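Cloltden Robotics Open Day: Photo Gallery

Home > News and Events > Galleries > Open Day

The Cloltden Centre for Applied Automation opened its workshops to the public in July. Visitors toured three teaching areas, spoke with staff and students, and watched the Centre's robots at work on handling and sorting tasks. The Centre thanks its partners, Clunutix and Fontana, for their support of the program.

A selection of photographs from the day is presented on this page. Captions were prepared by the Communications Office. Select any photograph to view it at full size.

Welcome and opening remarks

The Director of the Centre, Barry Bickerstaff, welcomed guests in the main foyer at 10 am and outlined the program for the day. Tours left from the foyer in groups of 14, each led by a senior student.

In his remarks, Mr Bickerstaff noted that most of the equipment on show is used in regular classes during the teaching year.

Student project displays

Final-year students displayed 42 posters on the upper level. Subjects ranged from warehouse labelling to the care of greenhouse seedlings.

Judges from Fontana met with each project team. The prize for best display was awarded to a study of cable wear in small joints.

Two-arm handling demonstration

Izzati Pillai, Senior Demonstrator, introduced the tabletop station and took questions from each tour group. The station forms part of the Claltis teaching program, in which students study how two arms can share a single work area. 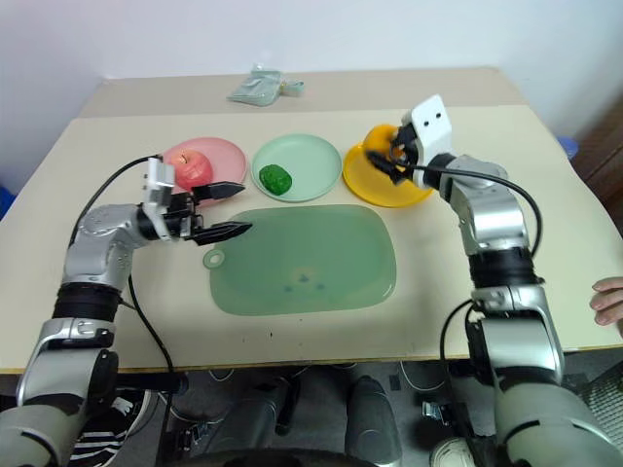 The station in operation. The fingers of one gripper are open on either side of a red apple on a pink plate, while the other gripper holds an orange-yellow item above the yellow plate. A pale green cutting board lies in front of the row of plates.

Afternoon talks

The lecture theatre program began at 2 pm with an address on careers in automation, followed by a panel of recent graduates.

Slides from the talks may be requested from the Centre's front office.

Using these photographs

Photographs may be reproduced for school and community newsletters, provided the Centre is credited. Requests for commercial use should be made in writing to the Communications Office. Guests who appear in a photograph and would like it removed from the gallery are asked to contact the same office, quoting the title of the section in which it appears.

Back to all galleries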